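Specular glare and gloss measurement on decorative surfaces
Speaker notes, 40-minute slot plus questions

Slide 1. Title

Leave the title up while people sit down. Say that the slides use gloss units throughout and that the handout has the conversion table. Ask for phones off. Start on time even if the back rows are still filling.

Slide 2. What the talk covers

Gloss as a number, glare as a complaint, and the gap between the two. The measurements come from the Promdale trial, which ran through June on printed and laminated sheet goods. Wavano supplied the sheets. The meter work was done at Brinell. Color matching is left out entirely. Anyone who came for color should be told now, so they can move to the other room.

Slide 3. Definitions

Specular reflection leaves the surface at the same angle it arrived, measured from the normal. Diffuse reflection leaves in all directions. Real sheets do both. A gloss meter reports only the first part, over a narrow cone, compared against polished black glass.

Pause on the diagram. Point out that the angle is taken from the normal, the line straight up from the surface. Half of any audience reads it from the surface itself and gets the geometry backward.

Slide 4. The 60 degree reading

60 degrees is the general-purpose angle. The steeper and shallower settings exist for the ends of the range: 20 degrees for high gloss, 85 for matte. Most data sheets quote 60 and stop there. For a semi-gloss sheet that is acceptable. For a sheet that sits near either end, it compresses the differences and two visibly different samples will read almost the same.

Show the two swatches with equal 60 degree readings. Pass them along the front row. Ask for them back before slide 9.

Slide 5. Haze and orange peel

Two sheets can match in gloss and still look different under a lamp. Haze is a milky halo next to the reflection, caused by texture too fine to see. Orange peel is waviness a few millimeters across, and it breaks up the edge of a reflected lamp. A standard gloss meter reports neither one directly. Orange peel needs a wave-scan or a trained eye and a ruled target. Haze needs its own detector beside the specular one.

If short of time, skip the second half of this slide and go directly to patterns.

Slide 6. Patterned sheets

Stone effects cause the most arguments. The pattern carries its own light and dark areas, and people comparing two sheets by eye will often rank the paler one as glossier. The meter does not agree with them. On a dielectric topcoat the specular component comes off the outer surface and depends very little on the ink below it. The pale areas send back more diffuse light, and the eye adds the two together.

The practical effect is that glare is hard to locate by describing the pattern. Green marbling with gray-white veins is a good case: the veins and the glare are both pale, but one moves when the viewer moves. Have the viewer step sideways before writing anything on the complaint form.

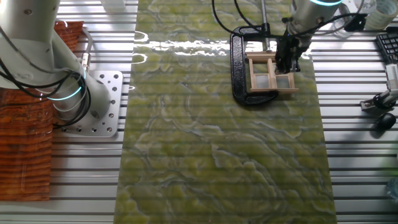 Slide 7. Semi-transparent layers

When a sheet passes some light, the layer beneath contributes as well. A striped or slotted support can show through faintly and be reported as a print fault. Put the sheet on a uniform black backing, then on a uniform white one, and compare. If the stripes go away on both, the print is fine.

Gloss readings should be taken on the black backing. State the backing in the report. Of all the disputed readings in the trial, the backing was the most common missing entry, ahead of angle and ahead of meter calibration date.

Slide 8. Trial data

318 readings were accepted out of 371 taken. The other 53 were rejected for one of two causes: the meter foot was not flat, or the calibration tile had a fingerprint on it. Put the second cause on the screen and leave it there for a moment. Clean the tile with lens tissue. A cotton shirt is not lens tissue.

The spread within a single sheet was larger than expected along the roll direction and small across it. The likely source is web tension at the laminator. That was not tested, and the wording on the slide should stay as it is.

If asked for raw data: the file is on the Promdale page, one row per reading, rejected rows flagged and kept.

Slide 9. Lighting

Collect the swatches.

Gloss belongs to the surface. Glare belongs to the surface, the lamp and the viewer together. Lowering gloss spreads the reflection and brings the peak down. Moving the lamp takes the reflection out of the line of sight and costs less. For a horizontal surface under a ceiling fixture, trace the line from the viewer's eye down to the surface and back up at the same angle. If it lands on the fixture, there will be glare at any semi-gloss reading.

The test bench was lit to 2,000 lux at the sheet. Offices run well below that. The higher level makes small differences easier to rank, and it also exaggerates complaints, so do not quote the bench rankings as comfort ratings.

Slide 10. Cleaning and wear

Matte sheets polish up where they are rubbed. Gloss sheets go down. After enough wiping the two drift toward each other, and the worn patch is visible mainly as a difference from its surroundings. Take readings in the worn area and at a corner, and report both.

The Alemayehu rub fixture was used for all wear samples. It holds load and stroke constant. It does not control the moisture of the pad, and the pad was changed between sheets for that purpose.

Slide 11. What to put on a data sheet

Angle of measurement
Backing
Roll direction relative to the meter
Number of readings, with minimum and maximum
Calibration date
Whether the protective film was on (this has happened)

Give people time to copy the list. It is also on the back of the handout.

Slide 12. Questions

Likely ones, with short answers.

Can a phone app replace the meter? For sorting sheets into two piles, sometimes. For a data sheet, no.

Do curved parts read correctly? They read low, by an amount that depends on the radius. Use a small-aperture head or make a flat coupon from the same batch.

Does sheet thickness matter? Only through stiffness. A thin sheet lifts at the edges and the meter foot rocks. Tape the corners down.

The meter stays on the side table until the Friday session ends. Anyone who brought a sample can have it read there, with the black backing supplied.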